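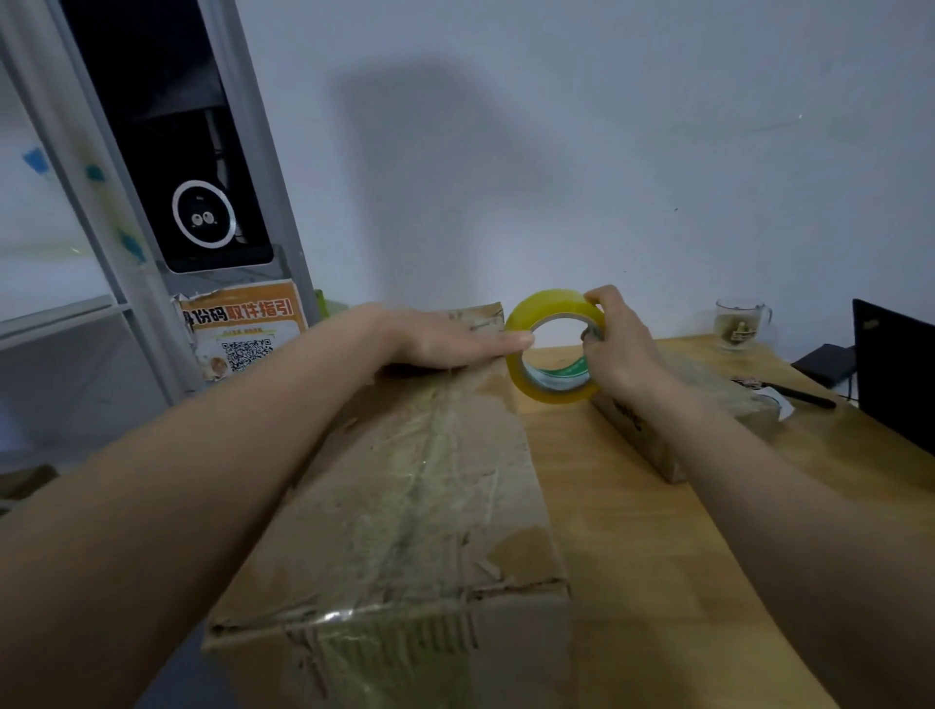 To: Wustasard build list
Subject: Re: taping end, second version

The left arm is bolted down again and both arms now run off the one supply. I moved the bases out so they sit 400 mm apart, measured center to center. At the old spacing the elbows met whenever the right arm came across the box, and I had been writing motions around that for weeks.

The left gripper is gone. In its place is a flat pad on a short spring, faced with the same rubber we used on the feeder. All the left arm has to do is come down on the flaps and stay there. With hands you put the palm flat on the box and don't think about it again, and two fingers on a servo were never going to do that job. The pad pushes with some 5 newtons before the spring bottoms out. That is enough for a new box. Used boxes are another matter, as the flaps are often creased in the wrong place and want to lift in the middle.

The right side still carries the roll on a printed hub. The hub goes through the core and expands when you turn the knob, so any 50 mm roll fits as long as the core is round. Cores that have been squashed in a drawer will not go on. I have stopped trying to fix those.

What I have not solved is the start of the strip. Once the tape is stuck down the pull is easy and the wrist can follow the seam. Getting the first bit to stick is where most runs fail. The end either curls back onto the roll or lands crooked, and then the whole strip goes down crooked.

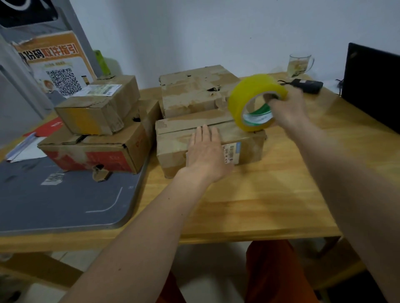
Emiliano Calvo wrote:

> I would leave the wrist alone and look at the angle of the roll. When I
> tape a box by hand I tip the roll forward to start and only level it
> out once the tape has hold of the cardboard. Your arm keeps it level
> the whole way. Also, are you still testing on new boxes only? The ones
> that come into the Lostham shop are all secondhand, with old tape on
> them, and that is what the thing will have to deal with. Tape over
> tape does not grab the way tape on bare board does.

Fair on both points. The roll was level the whole way because joint five had a hard stop I put in back in November, when the cable was too short. The cable has been replaced and I never took the stop out. It is out now, and the wrist can tip forward enough to try what you describe. The start pose is a separate entry in the config file, so you can change it without touching the rest of the motion.

I have also gone over to used boxes for everything.

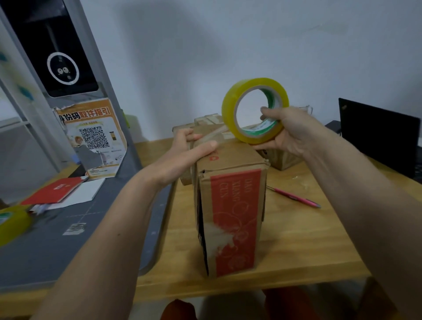 Tall boxes are the harder case. A long one lying down stays put under the pad, but a tall one standing on end wants to tip when the right arm pulls. For now I plan to add a low fence at the back of the table – just a strip of aluminum with slots, so it can slide. If someone has a length left over from the Zirari frame, please put it aside for me.

The cutter is unchanged. It needs 3 new screws and a guard before anyone else runs it, so please leave it unplugged until I have done that.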